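Flundholm Policy Forum
Progress report to the Selance Fund, period ending October

1. Summary

The grant supports research on how small legislatures respond when a foreign government refuses entry to their elected members. Work is on schedule in 2 of the 4 strands. The comparative strand is behind, for reasons set out in section 3.

2. Activity in the period

The research team coded 213 parliamentary statements and written answers, and carried out 13 interviews with serving and former committee staff. Most of those interviewed asked that their remarks be used without attribution - the final paper will respect this. 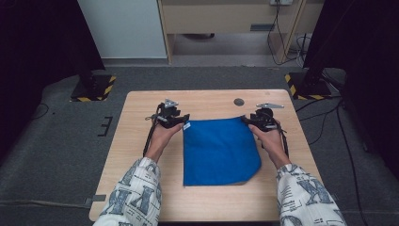
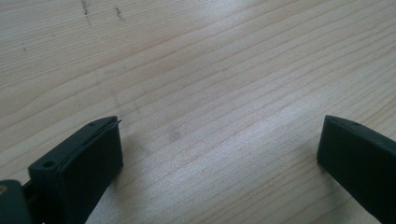

3. Delays

Access to the Brophy archive of diplomatic correspondence was granted later than agreed. The Forum has moved the drafting of the comparative chapter into the next period. No change to the overall budget is requested.

4. Next period

A draft briefing will be sent to the Fund for comment before it is circulated more widely. The Forum also intends to hold a closed seminar at Zodar on party divisions over foreign travel by members. Costs for the seminar remain within the events line. The Fund's agreement to the revised chapter timetable is requested.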